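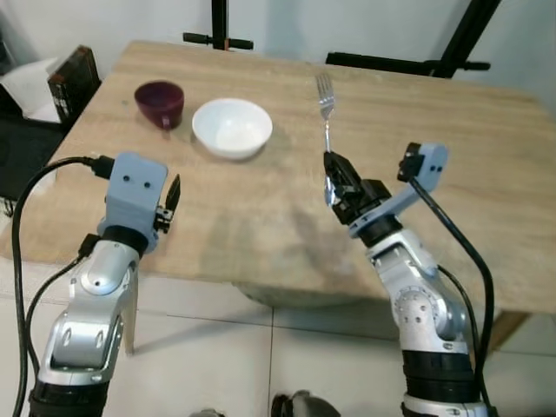 Vue caméra de tête : fourchette dans la pince droite, pince gauche vide, tasse et bol sur la table.

De : Kenna Urquhart
À : liste lasico-dev
Objet : Re: [lasico-dev] Objet tenu vu comme obstacle par le planificateur
Date : 21 mai 2023

Bonjour Murdo, bonjour à tous,

Le 19, Murdo Forsyth a écrit :
> Depuis la mise à jour de Lasico, le bras droit refuse toute
> trajectoire dès qu'il tient un couvert. Le journal indique une
> collision entre la pince et un objet inconnu. Sans rien dans la
> pince, tout passe. Est-ce un problème de calibration ?

Non, la calibration est bonne. Le filtre qui retire les bras du nuage de points ne connaît que le modèle des bras. Les dents de la fourchette dépassent des doigts, elles restent donc dans la carte d'occupation et le planificateur se croit déjà en collision.

J'ai rejoué 49 prises avec l'objet attaché au repère de la pince droite avant la mise à jour de la carte. Il reste 4 refus. Dans 2 cas, le masque de segmentation coupe le bout des dents ; les autres viennent des reflets sur le métal, où la profondeur est mauvaise.

Pour l'instant, je propose :
— d'attacher l'objet dès la fermeture de la pince ;
— de dilater le masque de 3 pixels ;
— de garder la tasse et le bol comme obstacles ordinaires.

Le correctif est dans la branche lennox. Hamish, peux-tu relire la partie sur les repères ? Je n'ai pas touché au bras gauche.

Kenna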